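드라리아(Draria) 새벽 진열팀 폐지 얘기, 다들 들으셨어요?

글쓴이: 참기름두병
2022년 4월 5일

안녕하세요, 늘 읽기만 하다가 오랜만에 글 남깁니다. 저는 드라리아 매장에서 가공식품 쪽을 맡은 지 꽤 됐고요, 그 전에는 플뢰리(Fleury)에 있었습니다. 플뢰리가 넘어가던 해에 같이 옮겨 온 사람들이 여기도 좀 계실 거예요. 반갑습니다!

다름이 아니라 어제 오후에 점장님이 짧게 공지를 하셨는데, 7월부터 새벽 진열팀을 없애고 그 일을 오전조와 마감조가 나눠 맡는다고 합니다. 우선 매장 50곳에서 먼저 하고 나머지는 결과를 본다고 하더라고요. 저희 매장이 그 50곳에 들어갔습니다. 새벽팀 식구들은 다른 조로 옮길 수 있다고는 하는데, 새벽 수당이 빠지면 한 달 벌이가 달라지니까 다들 얼굴이 어두워요. 저야 오전조라 당장 시간표가 바뀌는 건 아니지만, 개점하자마자 손님 받으면서 팔레트까지 까야 한다고 생각하니 벌써 허리가 아픕니다 ㅎㅎ

혹시 다른 매장은 어떤 분위기인지, 비슷한 걸 먼저 겪어 보신 분이 계시면 이야기 좀 들려주세요.

댓글 1
작성자: 냉동칸지기
저희는 201호점인데 아직 아무 말이 없어요. 다만 지역 담당이 지난달에 두 번이나 와서 창고 동선을 재고 가셨거든요. 그때는 냉동고 바꿔 주려나 보다 하고 좋아했는데, 지금 글을 읽으니 그게 아니었나 싶네요. 냉동은 새벽에 안 채우면 답이 없습니다. 손님 계실 때 문 열어 놓고 작업하면 온도 경보가 계속 울려요. 소식 감사하고, 새벽팀 분들께 힘내시라고 전해 주세요.

댓글 2
작성자: 주멘단골직원
저는 반대 의견을 조심스럽게 적어 볼게요. 저희 줌덴(Jumden)은 재작년에 새벽조를 없앴는데, 처음 두 달은 정말 엉망이었지만 지금은 저 개인적으로 더 낫습니다. 손님이 물건을 찾으면 바로 옆에서 꺼내 드릴 수 있고, 결품도 눈에 금방 보이고요. 무엇보다 새벽에 혼자 나와서 지게차 소리만 듣던 시절로는 돌아가고 싶지 않아요. 물론 매장마다 사정이 다르니 제 말이 정답은 아닙니다. 너무 겁부터 내지는 마시라고 적었어요~

댓글 3
작성자: 박스테이프
윗분 말씀도 이해는 하는데 줌덴은 매장이 작잖아요. 드라리아 큰 점포는 하룻밤에 들어오는 상자가 1715개인 날도 있습니다. 제가 직접 검수표에 서명한 숫자라 잊지도 않아요. 그걸 오전조 11명이 계산대 지원까지 하면서 정리하라는 건 무리라고 봅니다. 본사에서는 인건비 표만 보셨겠지요. 말이 거칠었다면 죄송합니다, 오래 다닌 회사라 속이 상해서 그래요.
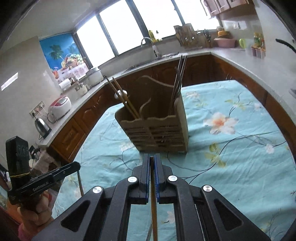

새벽팀에서 오전조로 옮기면 근속 연수는 그대로 인정되나요?

같은 회사 안에서 조만 바뀌는 경우에는 입사일 기준으로 그대로 이어지고, 새벽 수당만 옮긴 달부터 빠진다고 저희 점장님이 설명해 주셨습니다. 그래도 서면으로 받아 두시는 게 마음이 편하실 거예요.

댓글 4
작성자: 참기름두병
글쓴이입니다. 이렇게 길게들 써 주실 줄 몰랐어요, 정말 고맙습니다. 냉동칸지기님 말씀대로 냉동이 제일 걱정이라 오늘 점장님께 여쭤봤더니, 냉동이랑 유제품만은 개점 한 시간 전에 두 사람이 먼저 나오는 방안을 본사에 올려 보겠다고 하셨어요. 될지는 모르겠지만 말이라도 꺼내 주시니 감사하더라고요.

주멘단골직원님, 처음 두 달이 엉망이었다고 하셨는데 그때 제일 힘드셨던 게 뭐였을까요? 미리 알면 준비라도 할 수 있을 것 같아서요.

댓글 5
작성자: 주멘단골직원
빈 상자 치우는 거요! 진열 자체보다 통로에 쌓이는 골판지가 문제였어요. 손님이 걸려서 넘어질 뻔한 일도 있었고요. 저희는 결국 카트 하나를 골판지 전용으로 정해 놓고, 한 통로 끝날 때마다 무조건 뒤로 빼기로 했습니다. 그리고 음료는 오전 첫 시간에 하지 마세요. 그 시간에 생수 사러 오시는 분이 생각보다 많습니다.

박스테이프님 말씀도 맞아요. 저희는 규모가 작아서 가능했던 면이 있지요. 큰 점포는 또 다를 겁니다.

댓글 6
작성자: 두부는아침에
실타우(Ciltau) 다니는 사람인데 끼어들어도 될까요? 저희는 없앴다가 다시 살렸습니다. 명절 앞두고 도저히 안 돼서요. 그런데 한번 나간 분들이 안 돌아오셔서 새로 뽑느라 더 고생했어요. 그러니 지금 새벽팀 분들이 그만두겠다고 하시면 조금만 기다려 보시라고 말씀드려 주세요. 사람 일이라는 게 모르더라고요.

댓글 7
작성자: 박스테이프
기다리라는 말은 좀 그렇습니다. 수당 빠진 월급으로 기다리는 건 그분들이잖아요. 저는 옮길 곳이 있으면 옮기시는 게 맞다고 생각해요. 실타우처럼 다시 살린다는 보장도 없고요.

댓글 8
작성자: 두부는아침에
네, 그 말씀도 맞네요. 제가 너무 쉽게 말했습니다. 그래도 사직서 내시기 전에 마감조 시급이 얼마인지는 꼭 물어보시라고 하고 싶어요. 저희는 마감조에도 야간분이 조금 붙어서, 그쪽으로 가신 분들은 덜 깎이셨거든요.

댓글 9
작성자: 참기름두병
마감조 시급은 제가 내일 출근해서 확인해 보고 여기 다시 적을게요. 골판지 카트 이야기도 조회 때 꺼내 보겠습니다. 다들 식사 거르지 마시고요!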